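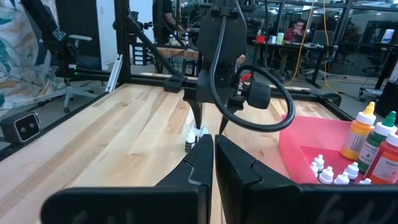
Unit 5: Collecting Demonstrations for Imitation Learning
Course notes, R. Noguchi
Last updated: September
Reading time: 7 min

Search these notes Go

5.1 Scope

A policy trained by imitation sees only what the operators recorded. This unit covers the recording stage for a two-arm station: task definition, episode structure, and rejection rules. Training is covered in Unit 6.

5.2 Task definition

Write the task as a start condition, an end condition, and a time limit. "Sort the bottles" is too loose. A usable version reads: all dropper bottles begin on the bare tabletop; the episode ends when every one stands upright inside the tray and both arms have returned to rest; limit 300 seconds.

State which objects are targets and which are distractors. Larger squeeze bottles may share the tray with the targets. They are not to be moved unless the task sheet says so. If an operator knocks one over, the episode is marked as a failure and kept in a separate folder.

5.3 Episode structure

Each episode contains joint positions and gripper commands for both arms, plus all camera streams. Wrist views resolve the last part of a grasp, when the fingers hide the object from the overhead view. The overhead view resolves placement. Check timestamps across streams before the first episode of a session. The Truton logger writes a file even when a stream has dropped, so file size alone is not a sufficient check.

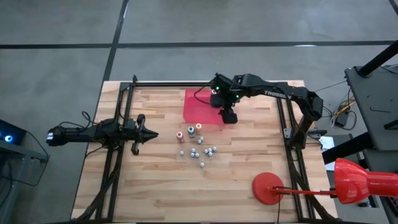 Small round objects need their own start condition. They roll when touched, and two episodes with the same layout on paper can diverge within the first second. Record the layout with a still from the overhead camera. Do not try to restore it by hand.

5.4 Variation

Vary one factor per block of 30 episodes: object position, object order, tray position, or which arm moves first. Borbély sheets list the factor at the top of each block. Operators tend to repeat the grasp that worked last time, and the resulting set is narrow even when the positions are well spread. Rotate operators between blocks.
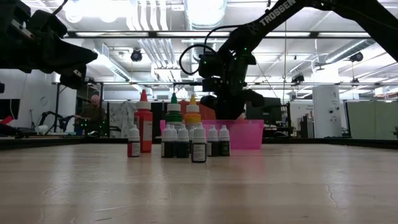
Crowded layouts should be introduced only after the spaced layouts are complete. When targets stand close together, approach from the open side and lower the gripper vertically. A sideways approach pushes neighbors and teaches the policy to do the same.

5.5 Rejection rules

Reject an episode if:
- any camera stream has a gap of over 5 frames
- a person reaches into the work area while recording
- the operator pauses for longer than 7 seconds
- the end condition is met by accident

A failed grasp followed by a clean second attempt is kept. Tag it "recovery" in the Goko index.

Reading for Tuesday: Urnard station manual, sections on homing and gripper limits.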